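From: Tove Thygesen
To: Backyard Birds list
Date: June 19, 2018
Subject: Re: Wrens giving up on the gourd?

Marjorie wrote:

> We hung a gourd for the house wrens in March, on the north side of the
> garage, and a male stuffed it with twigs inside of a week. He sang his
> heart out and then nothing. No female that I ever saw, no eggs, and now
> the twigs are just sitting there. Did I hang it in the wrong place? My
> husband says take it down and clean it out. I'm afraid to touch it in
> case they come back. Also, is a gourd too hot for them in summer? We
> get full sun on that wall after about four o'clock.

Dear Marjorie, and everybody else who is following along,

Please don't feel bad about your gourd! I went through the very same thing my first two summers here and was sure I had done something awful. A male house wren will fill up every hole he can find (I once had one start on the pocket of a gardening apron I'd left on the line), and then he takes the lady around to look them all over. She picks one, and the others stay full of sticks. So it may well be that your wrens are raising a family in a neighbor's yard, or in a hollow limb you haven't noticed, and your gourd was simply the runner-up.

I would leave it a while longer. House wrens around here often try for a second brood, and the middle of June into July is when they go looking again. If you want to peek, do it on a warm, dry afternoon, keep it short, and look for a soft cup at the back lined with feathers or fine grass. If all you find is twigs, it's only his handiwork. If there's a cup, close up and walk away and let her be. Remember too that wrens are protected, so once there are eggs the nest has to stay put until the young are out and gone.

About the heat, I do think your late sun could be a bother. A dried gourd with a good thick wall is not bad at all, but four o'clock sun on the side of a garage is a lot to ask of anything with babies in it. When you do move it (after the season, not now, if there is any sign of a nest) you might try a tree limb at about head height, with some brush close by. Mine hangs in the old lilac, maybe 40 feet from the kitchen door, and they don't seem to mind me coming and going with the laundry one bit. A few small holes in the bottom for drainage and a couple near the top for air will help too. I used a plain hand drill.

Now, one word about the hole, and I know some of you have heard this from me before - keep it small. An inch and an eighth lets a wren in and keeps the house sparrows out. Mine was a bit bigger the first year and the sparrows had it before the wrens were even back from the south.

Somebody asked last week whether it's all right to put a wren house near a bluebird box. I would say no, please don't. Wrens are darling to listen to, but they will go into a box and poke holes in another bird's eggs, and I have seen it happen to chickadees too. My bluebird box is out past the fence, 200 feet from any brush, and that has kept the peace for the most part. My sister has hers closer than that and she has trouble with them every single year.

Anyway, Marjorie, do write and tell us if he starts singing again. They go quiet and then one morning there he is on the downspout, going on as if he'd never left. I had that just this past Sunday and let my coffee go cold listening.

All the best from a very green and buggy yard,
Tove

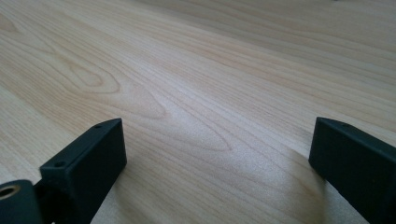
P.S. I forgot to say, if you do clean it out in the fall, wear a dust mask and bag up the old twigs, as they can be full of mites. A long pair of kitchen tongs works nicely for getting the last ones out through the hole.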